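Stadthorpe Community Meals Program
Progress Report to the Wada Fund
Reporting period ending June

Purpose of this report

This report describes work carried out under the second year of the Wada Fund grant for home-delivered and shared meals in Stadthorpe. It covers meals served, changes to the menu, purchasing, and the spending position at the close of the period. A full financial statement is attached separately as Schedule A.

Meals served

The program served 1,233 meals during the period, counting both home deliveries and the shared lunch held each Tuesday. Home deliveries made up the larger share. Demand for the shared lunch grew after the start time was moved from noon to 12:30, which suits guests who arrive on the late-morning bus from the north side of town.

Three delivery routes are now in operation. The third route, serving the streets beyond the rail line, was listed as a goal in our application and began in the second month of the period. Delivery times on this route remain uneven, and the order of stops is under review with the driver.

Menu and portion review

The kitchen completed its review of portion sizes in the spring. Guests had told us that the hot main course was too large and that fruit and soup were too small. Main course portions have been reduced slightly and a second serving is offered on request. Soup is now available at every shared lunch.

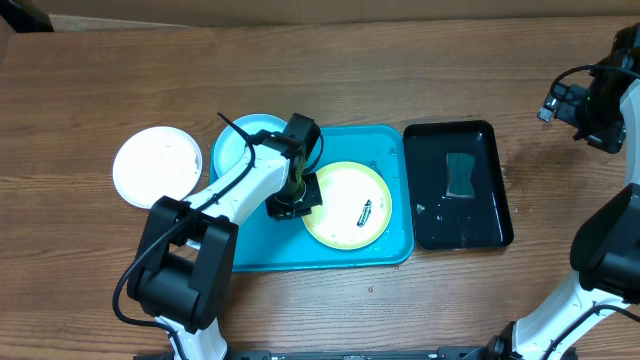 By Ardalan Shirazi, Program Manager

Guests at the shared lunch were also asked about the way food is served. Most preferred to have their side dishes separate from the main course, and several asked for plates with a raised edge, which are easier to manage with one hand. The dining room now keeps a mixed stock of plates, trays and shallow dishes so that guests may choose. Replacement pieces will be bought as needed from the supplies line of the budget.

Purchasing and storage

Dry goods continue to be bought through Zultance under the agreement approved last year. Prices for rice and canned vegetables rose at the renewal, and the kitchen has moved part of its order to dried beans and barley. The Flavlow ordering system was put into use for weekly stock orders. Staff found the setup slow, but duplicate orders have stopped and invoices now reach the office on time.

The walk-in cooler required one repair - a door seal - at a cost of $200. This was met from the maintenance reserve.

Staffing

The assistant cook position was filled after a vacancy of five weeks. Food safety training for the new employee is complete. The relief driver position is still open and has been advertised again.

Work planned for the next period

We will settle the schedule for the third route, introduce the autumn menu, and complete the guest survey for home deliveries. We also ask the Fund to confirm whether unspent fuel money may be carried forward - the relevant amount is shown in Schedule A.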